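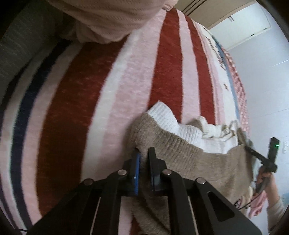
Section 3. Sorting and Folding Soft Goods on the Bed

Applies to: Dritlow drawer inserts and the Sedell shelf bin
Revised Oct 24, 2022

The earlier edition of this section told you to fold everything on a clean, hard, waist-high table. Most homes that have such a table are already using it for something else, so the steps have been rewritten for a bed. A bed is soft and wide and not very good for folding. It is also where the laundry ends up.

Before you begin

Have the pieces dry. The care label on a towel will tell you how to dry it, and will often promise that it comes out "fluffy every time." Follow the temperature on the label and ignore the promise.

You will need:

The empty insert or bin, set up as in Section 2
A made bed, with the comforter pulled more or less flat
The soft goods to be stored: hand towels, washcloths, fluffy cloths, small knits
A tape measure, for the first session only

A striped comforter is handy here. The edge of a wide stripe gives you a line to square a towel against, and on a bed there is no table edge to do that job. Don't trust it all the way. Stripes bend wherever the filling bunches up, and dark red beside pink or white looks straighter than it is. Plain bedding works too, with a little more guessing.

CAUTION: Do not fold on top of a knitted throw or a loose knit sweater. Loops catch, and a pulled loop in a throw is harder to fix than a badly folded towel. Slide knits to the far side of the bed before you start.

3.1 Sort by weave

The Ajayi method, which many readers will have met elsewhere, sorts by color. It makes a pretty drawer. We tried it for a whole April and went back to sorting by weave, for the dull reason that a fuzzy terry towel and a waffle towel of the same size do not fold to the same thickness. Put them in one row and the row leans.

1. Tip the pile onto the middle of the bed and spread it with your hands. Leave it heaped where it heaps.

2. Pull out the terry first. A brown terrycloth towel is easy to spot among whites and creams, but go by feel if everything you own is one color.

3. Pull out anything ribbed or waffle-knit and start a second pile. Waffle towels spring up into peaks when bunched. Press them down once with a flat hand. They will rise again, and pressing harder does nothing useful.

4. Put thin printed cloths in a third pile. These are the pieces that vanish under the others, so lift each heavier towel and look beneath it before you decide you are done.

5. Set the looped or chenille-type cloths aside for 3.3.

NOTE: Towel weight is sometimes given on the packaging. A towel marked 400 is supposed to be a medium one. After a year of washing we would not bet on it, and the insert doesn't care. Sort by how the towel feels today.

3.2 Fold the flat pieces

1. Lay one towel along a stripe, long side to the stripe edge. Smooth from the center out.

2. Fold in half the long way. If the hem has shrunk more than the body of the towel, line up the corners and let the hem pucker.

3. Fold the two ends to the middle, then close the piece like a book.

4. Check it against the insert. A large Dritlow insert is 412 mm long inside, and the small one is 239 mm. Measure yours anyway. The numbers are printed on the carton, and we have come across cartons that were printed for the other size.

5. If the folded piece stands higher than the wall of the insert, open it and fold in thirds in place of step 3.

You may read that every towel has a "natural fold" and will stand on its own once you find it. Some will. A thick, fuzzy towel folded on a mattress usually flops, and there is nothing wrong with the towel or with you. Let it lie flat on the bed and stand it up when its neighbors are in the insert to hold it.

CAUTION: Don't use clips, rubber bands or pins to keep the folds closed in storage. Pins leave holes in knits and rubber bands leave marks -- and both get lost in the bedding, where a person will later find them with a foot.

3.3 Fold and stand the fluffy cloths

White fluffy cloths with rows of loops are the hardest pieces in this section. They hold their shape better than thin cotton and look as though they should be simple. The loops are what make trouble. They lock against each other on the inside of the fold, so that a crooked fold stays crooked.

1. Lay the cloth flat and brush the loops in one direction with the side of your hand.

2. Fold once, edge to edge. Do not slide the top layer into place. If it lands crooked, lift it clear and lower it again.

3. Fold a second time only if the cloth is too tall for the insert.

4. Hold the cloth by both sides near the fold, with light, even pressure, and turn it up on its edge.

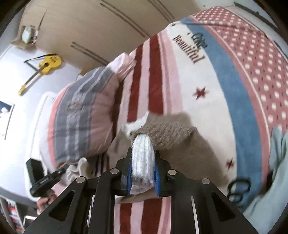 5. Keep hold of it and lower it into the insert, folded edge up. Let go when the cloth is touching either the wall or the piece beside it.

6. Push the row along with the flat of your hand until it stands without leaning. Stop there. A row packed tight looks very good, and you will pull out four cloths every time you want one.

NOTE: Small crumpled pieces have a way of staying behind on white bedding. If your comforter has lettering or little stars printed on the white part, use them to check: when some of the print is hidden, there is likely a cloth on it. On plain white, run a hand over the surface.

3.4 Blankets and larger knits

The Sedell bin is sold for "blankets of any size." Treat this as a hope. A light knitted throw goes in well. A full comforter does not, and forcing the lid will bend the hinge strip, which is not covered by the warranty.

1. Lay the knit flat across the bed. A ribbed edge will curl, and you can let it.

2. Fold toward the curl, so the ribbed edge finishes on the inside.

3. Fold in half, and again if needed, keeping each fold loose.

4. Lower the knit into the bin with both hands underneath. Don't hang it by one corner.

If you bought the Hakeck divider as an extra, leave it out of a bin used for knits. Its slots are cut for paper-thin things like pillowcases. We have not found a good use for it with blankets, and the leaflet that comes with it doesn't suggest one either.

3.5 If it doesn't work

The row leans. There is probably a waffle towel in with the terry. Take it out and try again before you buy a second insert.

The cloths open up after a day. They were folded crooked, or the row is too loose. Add a piece.

The drawer won't close. Something is standing higher than the insert wall. Run your palm along the top and refold whatever stops it.

The whole thing looks nothing like the picture on the carton. We have not been able to match it either. If the drawer closes and you can find a washcloth in the dark, go on to Section 4.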